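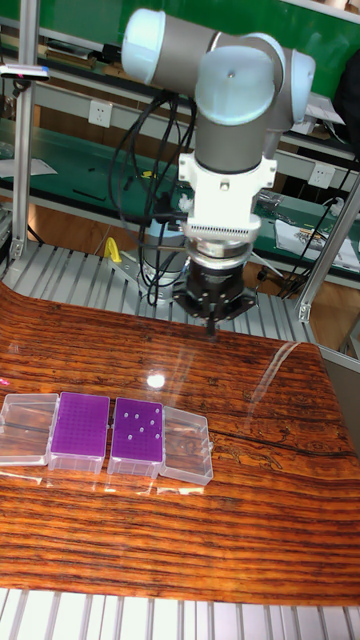

Learning the names of the streets

Friday, August 17, 2018
by Aurelio Trujillo

When I moved to Skaltercombe I decided that I would not use the map on my phone inside the town. My sister said this was stubborn. Maybe yes, but in the city where I lived before, I followed the blue dot for seven years and I still could not explain to a visitor how to reach the post office.

The first week was bad. I walked to the bakery and came home by a different road, and this road did not go home. It went to the river, then to a parking lot, then to the river again. I had bread with me, so I sat on a wall and ate almost half of it.

After that I bought a paper map in the Belhaj bookstore, the small one behind the church. It has 262 street names in the index at the back, and some of them are for streets that are only a staircase. I put the map on the kitchen wall and every evening I draw with a pencil the way I walked that day. At the beginning there was one thick gray line between my apartment and work, and nothing else.

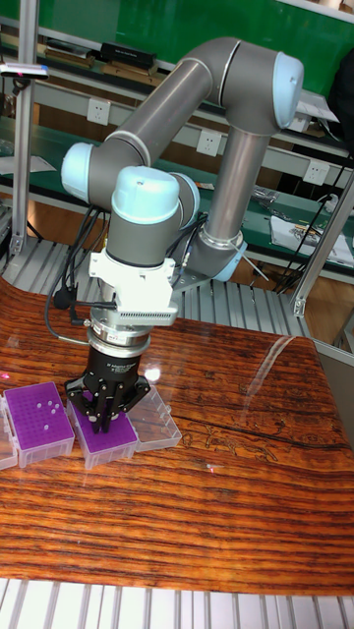

Now the pencil lines go to nearly every part of the town, except the hill on the north side. I leave the hill for September, when it is cooler. I have also noticed that people here do not use the street names very much. They say "by the old dairy" or "where the bus turns." The old dairy closed long ago and is now a dentist, so you must know something that you cannot see anymore. I asked my neighbor for Orchard Lane, where she has lived for 18 years, and she had to think – then she said, oh, you mean our street.

I make mistakes still. Last Sunday I was very sure about a shortcut and I arrived in the garden of a family having lunch. They were kind about it and the father showed me the gate. He drew the correct way on the back of an envelope, with three trees and a dog for landmarks. The dog was there when I passed, lying in the exact place. I have put the envelope on the wall next to the map, and I think I will trust it more than the index.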